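Print | E-mail
2 min read | 1,208 views | 5 comments

Pale tabletop - oil it or leave it?

nelby_nan
I got a blond wood table at the Gosselin sale in July and I can't decide on a finish. My sister says oil. I'm scared it'll go orange!

vornov98
Oil it. I did mine on a Thursday night and was eating off it by the weekend - no orange.

jamance
Disagree, sorry. Oil yellows pale wood, mine took more than 30 days to show it. Water-based matte, thin coats.

vornov98
Matte looks like plastic to me. Each to their own I guess.

nelby_nan
Ok, so what about the grain? I love all the wavy lines on mine (there's a swirl like a map of a hill) and I don't want to lose them.
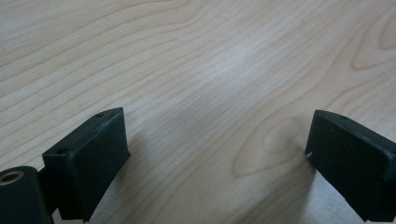 Reply #5
jamance
Oh that swirl is lovely! You won't lose it with a clear coat. Try a patch on the underside first - and sand with the grain, even where it bends.

Share (5)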